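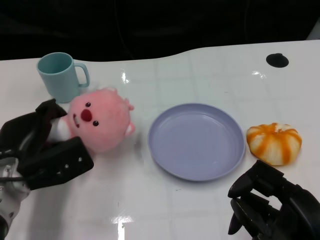 Posted by tinlegs » Tue 6 September 2022

Adding a stop to a work trip - worth it?

Work is sending me to Haltwood for three days. The fare home is the same if I break it in Hastenar and stay the weekend, so on paper I get a free city. My boss has no problem with it. I'm the one who isn't sure. Every time I've tacked something on, I've spent half of it asleep and the other half answering email. Has anyone done Hastenar this way and come home glad?

marrow_st wrote:

Did it in June. Loved it. Take the early flight out of Haltwood, drop your bag at the Shahbazi by the station, and you have the whole afternoon on the waterfront. Go!

tinlegs wrote:

Early flight meaning what? The one I see gets in at lunchtime and the connection is 50 minutes. I don't believe in 50 minute connections.

gatechange wrote:

Neither do I. I've missed that one. The airline put me on the evening plane and gave me a meal voucher that the only open counter wouldn't take. Also, "free city" is doing a lot of work in your post. Check who pays if the second leg gets moved. My company covered the Haltwood part and not a cent after that.

marrow_st wrote:

I've made that connection both times I tried it. The gates are next to each other.

gatechange wrote:

Two times isn't much of a record. Mine were at opposite ends and there was a bus.

oldpaperback wrote:

Take the train. Haltwood to Hastenar is 4 hours, you get a table, and you can sleep or do your email and have it over with. You'd lose the flight credit, but how much is that worth? Careful though - if you skip a leg on a through ticket they can cancel the rest of it. Book them separately.

tinlegs wrote:

Credit is 2390 points. I looked up what that buys and it's close to nothing, so fine. Is the Shahbazi any good or is it just near the station?

marrow_st wrote:

Clean, small rooms, good breakfast.

oldpaperback wrote:

Near the station. I could hear the announcements with the window shut. The Fadow is a ten minute walk and quieter, but they want a deposit, and mine took 3 weeks to come back.

gatechange wrote:

That would put me off more than the announcements.

tinlegs wrote:

Me too. Leaning toward the train and one night instead of two. Still not convinced I won't just sleep through it. Does the Saturday train need a reserved seat?

oldpaperback wrote:

Yes, on Saturdays. Sit on the left.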